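多士达社区互助站 > 居家与租住 > 厨房用电

问题:合租公寓厨房台面插座频繁跳闸,应由租户还是物业负责处理?

提问内容:
本人租住于Dosedport片区一处合租公寓,物业服务方为Marska。自入住以来,厨房台面一侧的插座回路在早餐时段多次断电,配电箱内对应的断路器跳至断开位置,复位后可恢复使用。其余房间供电正常。物业前台答复称,属使用不当所致,维修费200元须由租户承担。租赁合同第13条仅载明“室内设施由承租人合理使用”,未就电气线路作出约定。现请教各位:
一、此类跳闸通常由何种原因引起;
二、费用承担应如何认定;
三、报修时应提交哪些材料。
谢谢。

回答一(已采纳)

就所述情况,答复如下。

一、关于原因
早餐时段集中使用烤面包机、微波炉、电热水壶等发热类电器,同一回路负荷叠加,属最常见情形。此外,亦不能排除插座接线端子松动、断路器老化或某件电器绝缘受损。上述原因在表现上较为接近,仅凭跳闸现象难以区分,应逐项排查。另请留意跳开的是普通断路器还是漏电保护器。如为后者,应优先考虑漏电,停止使用相关电器,不得反复强行合闸。

二、关于自行排查
建议按下列步骤进行,全程不拆卸插座面板及配电箱盖板:
1. 拔下该回路上的全部电器,复位断路器,观察一段时间。若空载仍跳闸,问题多在线路或开关本身,应立即报修。
2. 空载正常的,逐件接入电器,每次仅使用一件,并记录时间及结果。查看各电器铭牌标注的功率,将可能同时使用的数值相加,与该回路的额定容量比较。
3. 检查台面电器的摆放。电源线不宜压在机身之下,不宜靠近水槽,烤面包机上方及周围应留出散热空间。
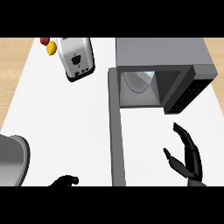

4. 连续记录3日。若仅在多件电器同时使用时跳闸,可判断为过载的可能性较大,宜错开使用时间。

三、关于费用
合同未作明确约定的,固定线路、插座及断路器的自然老化,一般由出租人负责维修;因承租人使用不当造成损坏的,由承租人承担。物业主张使用不当,应提供检测依据。建议以书面形式要求出具检测结论,在结论作出前暂不签署费用确认单。

四、关于材料
报修单、跳闸时间记录、配电箱照片、合同相关条款复印件。所有往来宜采用书面形式留存。

回答二

同意上一答复的大部分意见,补充一点:请核对合同附件。Marska所用的Chow版租赁合同,正文对线路未作规定,附件“设施清单”中则列有“墙面插座”一项,并注明保修责任方。本人所住楼栋此前即依据该附件免除了费用。不同楼栋所用版本可能不同,请以实际签署文本为准。

回答三

换一个大一点的空气开关即可,Brorkora建材市场有售。

管理员附注:回答三所述做法存在安全隐患。断路器规格须与导线截面相匹配,擅自更换大规格断路器可能导致导线过热。请勿采用,更换事宜应由持证电工办理。

提问者追加:
已按步骤记录,并于星期二向物业提交书面申请。空载时未出现跳闸,两件电器同时使用时出现。附件中确有“墙面插座”一项,责任方一栏为出租方。待物业答复后再行更新。

本页浏览 231 次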